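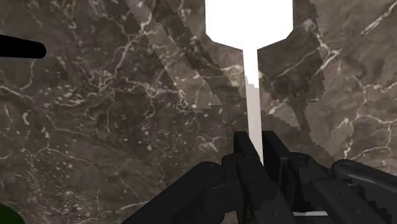 Re: [manip-eval] Adaptive vs. parallel gripper on thin handles, sim results
Date: 23/11/2020
List: manip-eval

On the earlier thread, the Arnex maintainer wrote:

> We ran the thin-handle set with the parallel jaw only and got a hold on
> most trials. I don't see what a linkage gripper buys you for a utensil
> this narrow. The fingertips are wider than the stem, the contact patch is
> a line either way, and you pay for it with six extra joints in the solver.
> Has anyone run both on the same arm, same controller, same start poses?
> If so please post the settings and not just the success rate.

Yes, we have, in simulation only. Settings first.

Arm model and base pose were identical for both grippers. Controller was the Lehtinen impedance controller, stock gains, with the wrist stiffness lowered one step for both. The parallel jaw was the one shipped with Unard. The linkage gripper was our own port of the Grurell model, black finger meshes, with the passive joints modeled as springs and no mimic constraints. Camera was wrist-mounted, looking out past the fingers. Physics step and friction were left at the Unard defaults.

The object is the white spatula from the utensil group: wide blade, narrow neck, long thin stem. We grasp by the stem with the blade pointing away from the palm. Target grasp point is the lower end of the stem. Each gripper got 300 trials with the same seed list, so start poses match one to one.

A trial counts as a hold if the stem stays between the fingers through the lift and a half turn of the wrist. Sliding along the stem is allowed. Rotation about the grasp point past the limit in the config counts as a failure even if the object doesn't fall.

Parallel jaw: 197 holds.
Linkage gripper: 197 holds plus 31, so 228.

Of the trials the parallel jaw lost, most were rotation failures during the wrist turn. The blade end is heavy and the line contact doesn't resist the moment. The linkage gripper closes with the distal pads flat on the stem and seems to keep a longer contact along it. I say "seems" because the contact reporting for the spring joints is noisy and I would not publish the patch lengths.

There were 11 start poses where the parallel jaw held and the linkage gripper did not. All of them had the stem arriving near the knuckle instead of the pads. The proximal segment touches first, the distal joint folds in, and the stem gets pushed out sideways. Lowering the closing speed fixed some of these on rerun, but I have not repeated the full set at the lower speed, so the numbers above are for the default speed only.

On the cost question: the extra joints do slow the solver, and you are right that it is not small. Most of it went away when I moved the finger springs to implicit integration. If you leave them explicit you also get chatter at closure, visible as a buzz in the finger position log, and some of that will look like slip to an automatic scorer.

Two things to check before you compare against these figures.

First, the segmentation. The marble material is busy, with a lot of fine pale veins, and our white threshold picked up vein pixels as object on the first pass. We now score from simulator state and use the camera for pose estimation only. Anyone scoring slip from wrist images should change the surface texture or mask by object ID.

Second, occlusion. With the linkage gripper closed, the fingers hide the bottom of the stem, and the pose estimator has to work from the blade, the neck and whatever stem is left. The parallel jaw leaves more of the handle in view. Pose error after grasp was therefore worse for the linkage gripper even though it held more often. If your task needs the tool pose after pickup, that may matter more than the hold count. We have not tried a second fixed camera.

I would not extend any of this to hardware yet. Default friction in Unard is generous for hard plastic on rubber pads, and both grippers benefit from it. The ranking could change at a lower value. A friction sweep is next on my side, followed by the lower closing speed on the full seed list.

Config files and the seed list are in the Grurell port under eval/thin_handle. The spring constants are in a separate file, so load that one last or the defaults will overwrite it. If you can rerun the parallel jaw half on your Arnex build with our seeds, please send the per-trial log along with the total. I would like to see if the same start poses fail.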